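제목: 셀티어(Seltier) 세탁기 탈수 단계에서 계속 멈춤 / 에러 E4
상태: 진행 중 → 해결(부분)
분류: 가전 > 드럼세탁기 > 탈수

[첫 글]
안녕하세요, 도와주세요 ㅠㅠ 셀티어 드럼 쓰고 있는데 며칠 전부터 탈수만 들어가면 통이 몇 번 돌다가 툭 멈추고, 다시 살살 돌다가 또 멈춰요. 그러다 결국 E4 뜨고 끝. 표준 코스는 원래 한 시간 조금 넘게 걸리는데 어제는 남은 시간이 46분에서 꿈쩍도 안 하더라고요. 밤 11시에 그 앞에 쪼그리고 앉아 있는 기분이란...

지금까지 해 본 것들 적어 둘게요.
- 전원 뽑고 한참 있다가 다시 꽂음: 변화 없음
- 배수 필터 청소: 동전이랑 머리끈 나옴(부끄럽네요). 그래도 증상 똑같음
- 빈 통으로 탈수만 돌림: 잘 됨!
- 수건만 넣고 돌림: 잘 됨
- 청바지 빨래: 무조건 멈춤

설명서에는 E4가 "탈수 불균형 또는 배수 지연"이라고만 돼 있어요. 둘 중에 뭔지를 알려 줘야지 묶어 놓으면 어쩌라는 건지. 참고로 제품은 이사 오면서 트레디덴(Trediden) 매장에서 샀고 보증은 이미 끝났어요.

[추가 1]
상담원분이 배수 호스 높이부터 보라고 하셔서 세탁기를 앞으로 끌어냈어요. 혼자 하다가 허리 나가는 줄 알았습니다. 호스가 벽에 눌려서 살짝 꺾여 있길래 폈고요, 물 빠지는 소리가 확실히 시원해졌어요. 기대하고 청바지를 돌렸는데 또 E4!!! 그래도 이번엔 통 안에 고인 물이 없어서 배수 쪽은 아닌 것 같아요.

[추가 2]
수평계 앱으로 재 보니까 오른쪽 앞다리가 떠 있었어요. 손으로 누르면 덜컹덜컹. 다리 너트 풀고 돌려서 맞춘 다음 다시 조였어요. 소음은 진짜 많이 줄었습니다. 전에는 고속 탈수 때 욕실 문까지 떨렸거든요. 수건이랑 이불 커버는 이제 한 번에 통과해요.

[추가 3]
문제는 여전히 청바지네요. 바지 2벌만 넣으면 물 먹어서 한쪽으로 뭉치나 봐요.
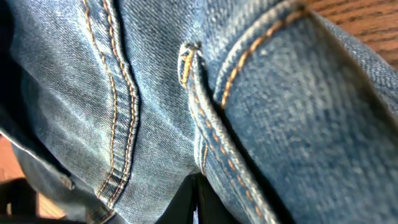
그래서 상담원분 말씀대로 바지에 얇은 티셔츠를 몇 장 섞고, 탈수 세기를 한 단계 낮춰서 돌렸더니 중간에 잠깐 머뭇거리긴 해도 끝까지 갔어요! 감격해서 박수 쳤습니다 ㅋㅋ 같은 조합으로 한 번 더 해 봤는데 이번에도 에러 없이 끝났고요.

그런데 강탈수로 올리면 다시 E4예요. 오랄(Oral) 부품몰에서 완충 댐퍼 찾아보니까 우리 모델용이 있긴 한데, 제가 직접 갈아도 되는 건지 모르겠어요. 출장 수리는 스타크버그(Starkberg) 서비스 지점에서 나온다는데 대기가 길대요. 일단 접수는 해 뒀습니다.

남은 질문이에요.
1) 댐퍼는 꼭 전부 한꺼번에 갈아야 하나요?
2) 기사님 오시기 전까지 약탈수로 계속 써도 괜찮을까요?

혹시 같은 증상 겪으신 분들, 배수 호스랑 다리 수평부터 꼭 보세요. 저는 다시 멈추면 여기에 이어서 적을게요.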